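Sorting Mixed Household Items on a Shared Table
Project Report, Cluna Program, Spring Term

1. Purpose

The project examined how people group everyday items when no categories are given in advance. Participants were asked to divide a mixed set of food, toys and packaged goods in whatever way seemed sensible to them, and to name each group afterward.

2. Materials

All items were placed on a plain white table. The set included fresh fruit, an orange plastic coil spring toy and a small green box with printed text on the front.
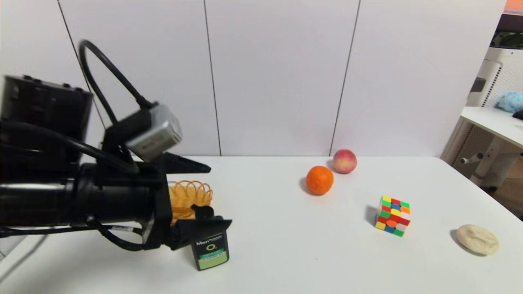 Items were returned to the table after each session in no fixed arrangement. A total of 451 sortings were recorded between February and April, of which 334 were complete enough to be used.

3. Results

Most participants separated fruit from everything else. Color was the second most common basis for grouping - an orange and an orange toy were often placed together, particularly by younger participants. The speed cube, with its scrambled tiles in several colors, caused the most hesitation. 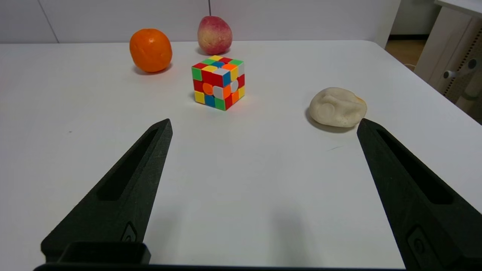
Photo: Comero project archive

Four sortings followed no rule that the participant could state. These were kept in the data and are listed in Appendix B.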